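Ticket 702: Tower shuts off by itself, supplier says "bad power"
Queue: Workshop / Desktop machines
Status: Open, waiting on parts
Opened: August 28, 2018

Original report

The tower at the back desk in the Stirkine office switches itself off without warning. No blue screen, no shutdown message, it just goes dead and the fans stop. It comes back when the button is pressed and may then run for an hour or for ten minutes. Henao support were rung first. They said it was the mains supply in the building and closed their side of it. Please look.

Update 1

I don't believe the mains story. There are two other machines and a printer on the same wall strip and none of them has so much as blinked. If the supply was dipping badly enough to drop a desktop, I'd expect the monitor to notice too, and it stays lit throughout.

Swapped the mains lead anyway so that we can say it was done. Moved the plug to a different socket. It went off again after 19 minutes with only a text document open.

Update 2

Event log is full of the usual "the previous system shutdown was unexpected", which tells us what we already knew. Nothing useful just before any of them. There was one disk warning from back in April and I'm ignoring it, as the disk passes its own test and a tired disk doesn't cut the power.

The last visit notes say "reseated everything, all fine now". I have my doubts about "everything", and it clearly wasn't fine. No list of what was pulled, no readings, no run time afterwards. Can we please stop closing tickets on that wording.

Update 3

Side panel off. Graphics and other cards out and on the bench, so it is running from the onboard output for now.

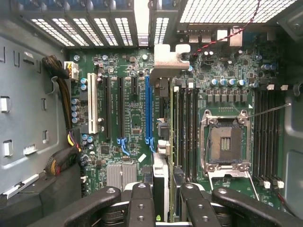 Ticket 702, attachment 1: board and expansion slots with the side panel off. White power plug on the left edge, chipset heatsink towards the bottom.

Checked so far:

Main power plug at the edge of the board. Pushed it home, no click and no movement, so I think it was in properly already. Wiggled the sleeved bundle with the machine running. Nothing happened. I'd have liked it to be that.

Capacitors beside the white PCI slot. Someone has written "probably caps" on the job sheet with no reason given. I looked at the tops with a torch and couldn't convince myself that any of them had domed. That doesn't clear them, as they can fail with flat tops, but I'm not ordering a board on a hunch.

Chipset heatsink. Warm to the finger after half an hour, not painful. Doesn't rock when nudged.

Front panel button. Pulled the switch lead off the header once the machine was up, in case the button was sticking and holding itself in. It still went off. That rules out the button, and it took two minutes, so I don't know why it wasn't tried before.

Update 4

Ran with all cards out for 143 minutes and then it dropped. Longer than before, but I wouldn't read much into that. One good run is one good run. Whoever picks this up next, please don't write "graphics card" on the sheet.

Memory test done one stick at a time, full pass on each, no errors. A memory fault would more likely give us a freeze or a restart in any case.

Update 5

Which leaves the power supply, and I'm about as sure of that as I'm prepared to be. It is a 500 watt Grorkari. The figure on the label is the maker's own and I've never found it very convincing on the cheaper ones. My tester shows every rail within limits, but the tester puts next to no load on it, so a pass means little.

Asked stores for a known good unit to borrow. They offered an Orketti from the shelf marked "tested OK", with nothing to say who tested it or how. I've said I'll take it if it can first run in the spare tower for a full day.

Reply from requester

Henao have emailed again to suggest a surge strip. Should we buy one?

Update 6

No. It won't do any harm, but it won't mend this, and then we'll have a surge strip and a machine that switches off.

Next steps: fit the Orketti after its day in the spare tower, leave all cards out, and run it through a working day. If it stays up, put the cards back one at a time with a proper run between each. If it drops on the new supply as well, I'll accept that the board is suspect and we can talk about the capacitors again.

Do not close until there are two full working days with no drop, with times written in here.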